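Folding T-shirts on the bed (and how I stopped ironing them)

Saturday, April 24, 2021

I used to fold my T-shirts standing at the dryer, holding each one under my chin like my mum did, and then wonder why they came out of the drawer looking like I'd slept in them. My laundry room is basically a cupboard with a tap, so there's no bench to speak of. These days everything gets carried into the bedroom and folded on the bed, and I'm never going back!

First thing, make the bed. I know, I know. But a doona bunched up underneath gives you hills and valleys, and the shirt just follows them. Strip it back to the bottom sheet, pull that tight at the corners and you've got the biggest folding table in the house. I like a coloured sheet for this too, as white tees vanish on a white one and you can't see if your edges are straight.

Lay the shirt out with the collar pointing away from you and the hem close to your tummy. Then smooth from the middle outwards with the flat of your hand, right down the sleeves. Check the chest while you're there. Mine often have a bit of fabric doubled back on itself, and if you fold over that you'll press in a crease that no amount of hanging will shift. Give the hem a little tug on both sides and it usually sorts itself out.
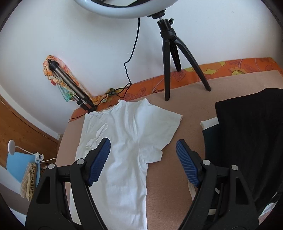
Themis Tsakiris wrote in to say the whole thing goes better face down, with the sleeves folded in across the back, so the front comes up smooth on top when you flip it. Fair call, and I do it that way for anything with a print on it. For plain white ones I'm lazy and go whichever way they land.

After that it's sides in to the middle, sleeves laid back down over themselves, then bottom up to the collar in thirds. If you file your shirts standing up in the drawer, do one more fold so they hold their shape. A good heavy cotton one will stand by itself, but the thin ones flop, so I tuck those between two thicker neighbours.

Keep the darks in their own pile off to the side. Black trackies shed fluff like a cat, and you'll be picking it off your whites for days (ask me how I know). I do all the whites first, put them away, and only then start on the black stuff.

A full basket takes me about 20 minutes with the radio on. Socks are a separate misery and I do those in front of the telly.

Oh, and if a shirt is still the tiniest bit damp at the collar, leave it spread out on the sheet while you do the others, then come back to it last. Mine are usually right by the time I've finished the tea towels.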